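The Pink Blanket

By Ecaterina Rusu
20 March 2018

The bus to Florkdale left at six. Marius had the bag open on the floor and nothing in it.

Sorin shouted up the stairs. Something about the taxi, something about money. Marius shouted back yes. Yes to what, he didn't know.

Two beds in the room and he'd slept in neither. All night in the chair, reading her letter. Come if you like, it said. Three words too many – or was it too few.

Shirts. Socks. Where was the charger. He pushed it all toward the door with his foot and went back to the bed, becuase the bed was hers and he hadn't touched it yet.

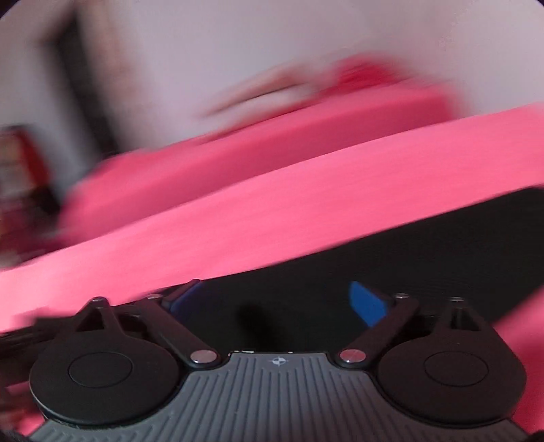

Pink, and something black beside it.

She'd bought the pink in Larkcombe, in April, from a man who wanted 100 for it and took less. Too bright, he told her. You'll never sleep. She slept like a stone.

He could take it. Would it even fit? It wouldn't fit. He'd look like a fool on the bus with that on his knees.

"Taxi!" Sorin, again.

"One minute."

He reached for the black thing. Stopped. Sock or sleeve, he couldn't tell, all rumpled like that. She used to knit in the dark, said her hands knew the way.
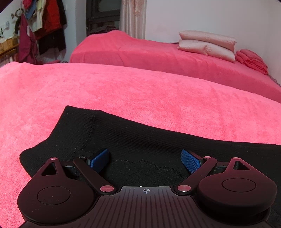

Black knit on the pink fleece.

A horn outside. Twice. He thought of her cold kitchen in Florkdale, and her feet on the tiles.

He took both. Left the shirts were they were.

Comments (3)

Maj-Britt Björklund: Read it on my lunch break and missed my stop on the way home thinking about it. Does he catch the bus??

Ionuț: want more of Sorin please

notau_reader: "Come if you like" is four words. Is that on purpose?

Recent stories
Ursu and the Ferry
The Larkcombe Road
3000 Steps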